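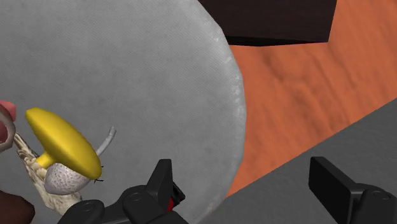
The first thing I did when I arrived at the Clatum workshop was knock a cup of tea over somebody's notes, so I was grateful that the woman I'd come to interview found it funny. She runs the teaching side of the Hukis project, a job that mostly means sitting in a swivel chair with a controller in each hand, showing a robot arm how to pick things up. She asked me to leave her name out of it ("my mum will only print it off"), so I have.

I wanted to know how you teach a robot anything at all. I'd imagined pages of code.

"There's plenty of code, but I don't write it," she said. "I just do the job, over and over, with the arm copying me. It records what the camera on the wrist sees and what my hands did at the same moment. Then the learning software chews on that overnight and we find out in the morning what sort of teacher I was."

A lot of her work at the moment is done in simulation, with a rendered table, a rendered arm and a pile of rendered odds and ends to move about. She likes it more than she thought she would. The objects are an odd lot. In one scene there's a glossy yellow cap on a short stem with a white netted ball underneath, a bit like a mushroom, lying up against something beige and knobbly like a root, all of it on a big round grey thing with a weave to it. From the wrist you see the two black fingers, wide open, and not a lot of the table.

"That's what people struggle with when they have a go," she told me. "You're looking out from the hand, so when you get in close, one object fills half your view and you've lost your bearings. New people stop dead. And then the robot learns to stop dead, because it thinks that's part of the job!"

So what does she tell them?

"Slow down before you're close, and then don't dither. If you're going for the yellow cap, decide which way round you want the fingers while you can still see the table. It's lying at a slant, so you turn the wrist to suit. I say it out loud sometimes. 'Turning, turning, down, close.' I sound like a driving instructor."

I had a go myself, obviously. She gave me 13 tries and I got two decent grabs out of them, and in one of the others I swept the lot off to the side with the back of a finger. She saved that one. (I asked her not to.) Bad runs get kept in a separate folder, she explained, and a few of them are handy later on for teaching the arm how to get itself out of a mess.

The project has 1072 good demonstrations so far, from her and the people she's trained up, and I asked whether they all look alike.

"Oh, not a bit. I can tell who did one from the first few seconds. One of ours comes in from high up every time, like a heron. I come in low and from the right, and it's a terrible habit, and the arm's got it now as well."

Before Hukis she was at Leclerc, where the teaching was done by hand – you took hold of the actual arm and pushed it through the movement. I asked which she preferred and she had to think.

"By hand you feel everything. You feel it bump the table. With the controllers I've only got my eyes, so I've got fussier about looking. But my shoulders don't miss it. That arm was heavy by four in the afternoon."

A session now lasts roughly 23 minutes, and then she makes everyone get up and walk round the car park. She's noticed that tired people get sloppy with the letting go. They'll pick a thing up beautifully and then drop it from too high, and the arm picks up on that just as faithfully as it does the good bits.

The next stage is moving what they've taught over to the real arm at the Grerham site, which should start in March if the wiring's finished. She's keen, and a bit nervous – a real table is never quite as tidy as the one in the computer, and things roll.

"I'll be over there with the controllers again the first time it goes wrong," she said. "Bring your own tea."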